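Following world news from the kitchen without losing your mind
Aug 18, 2022

My kitchen is where I read the news, and I suspect it's the same for a lot of you. Between the security conferences and the summit speeches, there were mornings this year when the oatmeal burned because I was trying to work out who had walked out on whom. My neighbor Maarja Vanags finally told me to get organized, and she was right.

First, print the long pieces. A foreign minister's speech is much easier to follow on paper, and you can lean it against the flour canister while the onions cook. I keep mine in a cheap plastic sleeve – splashes wipe right off, and it goes back in the drawer for the next one.

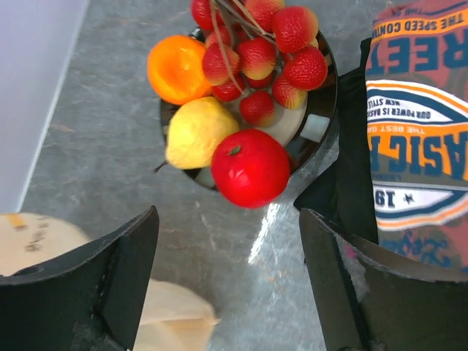
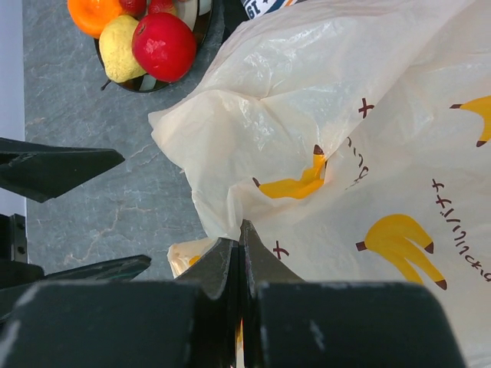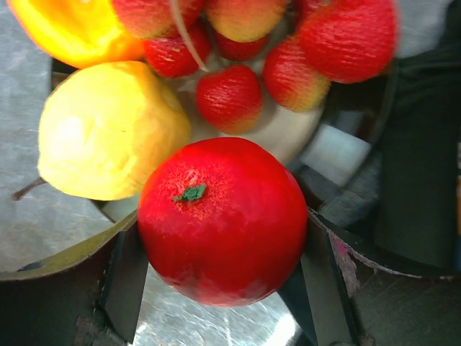
Second, keep a little map taped inside a cupboard door, at eye level, and mark the places as they come up in the talks. Painter's tape won't lift the finish. Give the clippings one fixed spot too, or they'll wander all over the counter. A crumpled shopping bag like the one with the bananas printed on it will do nicely if you smooth it out and hang it on a hook, and when it's full you sort it.

Third, set the timer. I allow myself 13 minutes of radio with the dishes, and then it's music until supper (my late aunt did this through every crisis of the seventies, and she never once burned the oatmeal!). In October, when the next round of talks begins, I may stretch it a bit.

Lucienne Vidal wrote to ask how long I keep clippings. I throw mine out after 70 days, except for the treaty texts, and those go in a binder next to the cookbooks.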